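**Open Day, Manipulation Hall: Visitor Comments and Staff Responses**

*Members' board, Atamero Center. Moderated by the Outreach Office.*

---

**outreach_office** (moderator)

The Center thanks all members who attended the July open day. The door register closed at 177 visitors, and 24 written comment cards were returned. Members are asked to post further remarks in this thread, where staff from the demonstration stations will reply as their duties allow. Comments on parking should go to the separate parking thread.

---

**R_Harries**

I attended the 2:00 p.m. session with a group from Humphreys. The handling station was well run, and the staff answered our questions patiently. I wish to register one concern. The printed program promised "unsorted household goods," and several in my group took this to mean goods the system had not met before. When I asked, I was told that most of the items had been in use at the station since spring. The program should have said so.

Rhydian Harries

---

**station4_lead**

Mr. Harries is correct about the items, and the wording of the program will be revised. I would offer some context on how the station was prepared.

The item pool holds 383 articles, most of them donated by staff. They include cosmetics jars, bottles, small boxes, and natural objects such as nuts, and they are set out on used packaging with no attempt at a tidy background. Printed cardboard is preferred, as lettering and bright color behind an item make it harder to pick out. 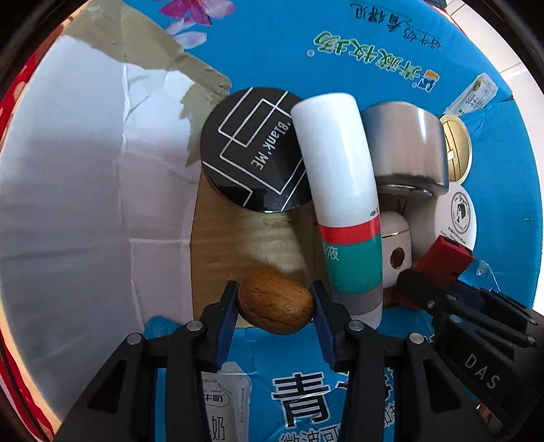

Items for each session were drawn from the pool by lot that morning. The arrangement was therefore new each time, even where the articles were familiar. Visitors could also ask for any item to be moved between attempts, and many did so.

---

**fivitby_tech**

I must disagree in part with the reply above. A new arrangement of known articles is a fair test of placement. It is a much weaker test of grip. At Fivitby we keep a closed box of articles for visitor days, and it is not opened until the audience is seated. Our success rate drops when we do this, and we publish the lower number. I would encourage the Center to consider the same practice.

---

**station4_lead**

The suggestion is noted. We had a closed box two years ago and gave it up after delays – the sessions ran well past their time slots, and the last group was turned away. I would support trying it again for one session per day.

---

**A_Gittins**

As a retired packer with no technical background, I found the station the best part of the visit. I would not want it made harder for the sake of it. Families were there to see the work up close and to ask questions. A test belongs in a report.

My only complaint concerns sound. From the second row the presenter could not be heard over the compressor next door.

Alun Gittins

---

**R_Harries**

I respect Mr. Gittins's view, but several of us came in order to decide on a purchase. Could the two purposes be separated? An evening session for trade visitors would serve us well, and the daytime could stay as it is.

---

**mirken_visitor**

I second the request for a trade session. Would staff also confirm whether the soft-grip handout is available? The table had run out by 3:30 p.m.

---

**outreach_office** (moderator)

The handout has been reprinted, and copies may be collected at the front desk. The compressor will be switched off during future presentations. The proposal for a trade session has been passed to the hall manager, who will respond in this thread within 14 days.

---

**fivitby_tech**

Thank you. If the trade session goes ahead, we would be willing to lend our box.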